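Subject: Re: [undergrad-research] Summer placements – poster session and write-ups
From: Anca Avram
To: undergrad-research list

Remigiusz Grabowska wrote:

> Could someone confirm what is expected of students who finish their
> placement in October? My two are at the Dramley site until then and
> will miss the poster session unless it moves. They have also asked
> whether a joint poster is allowed, and whether the write-up has to be
> finished before the last payment is made. I couldn't find any of this
> in the handbook, which still has last year's pages in it.
>
> Remigiusz

Replying to the whole list, as three other supervisors have written to me separately with much the same questions.

The poster session stays where it is. We have 21 students presenting and the room at Herano can't be had on any other afternoon that term. Students still on placement can send a poster and have someone else stand by it, or they can give a short talk at the November group meeting. Either counts in full. Please tell me which by the end of the month so that I can finish the programme.

Joint posters are fine where the work was shared. Both names go at the top, and each student should be able to answer questions on all of it. The write-ups have to be separate. Last year we had a pair hand in the same methods section word for word and it caused a good deal of bother with the examiners, so please warn yours. They may use the same figures if they say who made them.

On payment, the last part goes out when the supervisor signs the end of placement form. It doesn't wait for the write-up. If anyone has been told otherwise, send them to me.

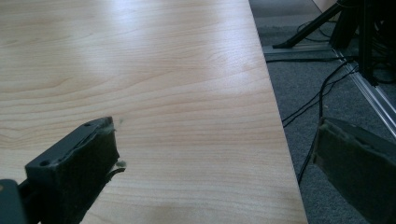 Wood-grain tabletop

Poster size is A1, portrait. The boards won't take landscape – we tried it last year and the corners hung over. The print room needs files by 9 in the morning if you want them back the same day, and they must be PDFs with the fonts embedded. Students on the Kozłowski bursary have printing paid for already and should quote the bursary code from their award letter. Everyone else's comes out of the supervisor's account.

The handbook is being redone. The old pages Remigiusz mentions are the ones on travel claims and on the Pinum lab induction, and both are wrong now. Travel claims go through the department office on the green form, with receipts stapled to the back.

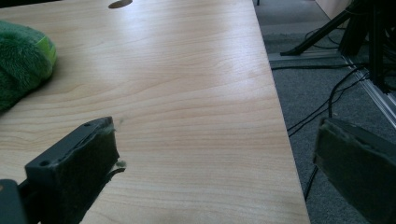 The Pinum induction has been cut to one session and students don't need to repeat it if they did it in their second year. They do need to bring the slip to show they did. If the slip is lost, the lab manager can look it up, but allow a few days.

Some of you asked what sort of projects we have this year. It is a fair spread. There are four in soil chemistry, all linked to the Dramley plots, and a larger group in materials. One student is going through the rainfall books kept at Dramley from 1917 onwards and typing up the daily readings so they can be set against the modern station. She has nearly finished the first shelf. The handwriting changes partway through and the units change with it, without any note, so she is marking the doubtful months and leaving them out of the averages for now. If anyone on the list has worked with old station records and would be willing to give her an hour, please write to me off list.

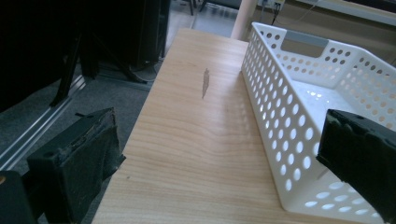 Marking is the same as before. The supervisor gives a mark, a second reader gives a mark, and if they are far apart I find a third person. I am still short of second readers for the soil chemistry projects. The reports are 3,000 words at most, without references, and you would have them for three weeks. Please don't volunteer to read for a student you have taught in a tutorial this year.

One more thing on absence. Students are allowed 2 days off for interviews during the placement and these don't have to be made up. Anything longer should be agreed with the supervisor in writing, and copied to me so that the dates on the form match.
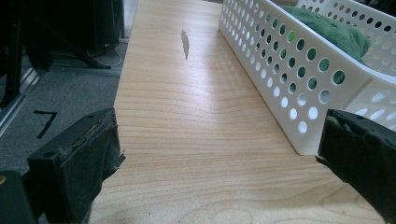
Wooden surface in daylight

I will put a corrected set of handbook pages on the shared drive once the office has checked the travel section. Until then, go by this message.

Remigiusz, could you let me have the titles for your two, even if they are only working titles? I have one of them down as "Nitrogen" and nothing else.

Anca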